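Tultham Guest Room Set — Setup and Care Guide

Section 4: Mats and cushions

Read Section 3 (bench assembly) before you start. The bench should be in its final position, since the mats are laid to fit the space in front of it.

4.1 Before you begin

Sweep or vacuum the surface the mats will lie on. Unroll both mats and leave them flat overnight. New mats may keep a curl at the ends for a day or two.

Room humidity should stay below 65 percent. Above 70 percent, woven straw can spot or develop a musty smell, and the base mat should be lifted and stood on edge until the room dries out.

4.2 Laying the mats

1. Lay the straw base mat first. Slide it into place with the palms of both hands. Do not drag it by the edging.

2. Check that the base mat lies flat at all four corners. If a corner lifts, turn the mat over and leave it for a few hours.

3. Lay the green top mat over the base mat. Line up one long side and let the rest fall into place.

4. Smooth the top mat from the middle outward.

5. Set the denim cushion on the top mat. Keep other cushions on the bench until the mats have settled.
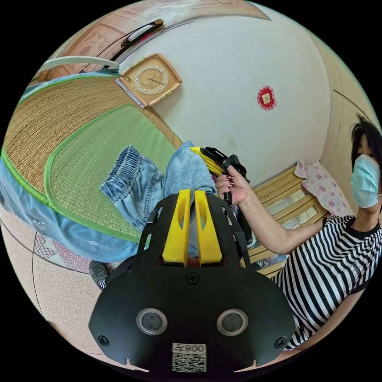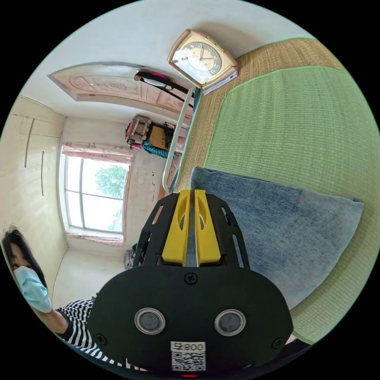 Cushion covers need more attention than the mats in the first few months. The Nelby denim cover is prewashed, but the dye can still rub off on pale fabric when damp. The blue cushion lying directly on the green mat is fine for everyday use, as long as the cover is fully dry when you put it back. A white pillow with a floral print, like the one against the bench, should be kept off the denim until the denim has been through its second wash.

4.3 Washing the covers

1. Take the insert out and close the cover.

2. Turn the cover inside out.

3. Wash cold, on its own, with a mild detergent. Do not use bleach.

4. Hang to dry out of direct sun. Puckering at the corners is normal and eases with use.

CAUTION: Do not tumble dry. The cover can shrink by almost 2 inches and will no longer fit the insert.

4.4 Care of the mats

Wipe with a dry cloth, following the direction of the weave. For spills, blot at once, then wipe with a cloth wrung out in plain water and let the mat air — standing up, if there is space.

Turn the base mat over every May and swap the ends of the top mat at the same time. This evens out fading on the side nearest the window.

NOTE: Keltwood edging tape is sold by the roll for repairs. One 13-foot roll covers both long sides of the top mat. Use the Vasiliauskas curved needle from the repair kit. A straight needle splits the straw.

Replacement inserts are listed in Section 7. For covers in other sizes, write to Agnese Kuusk at the parts desk and include the length and width of your cushion.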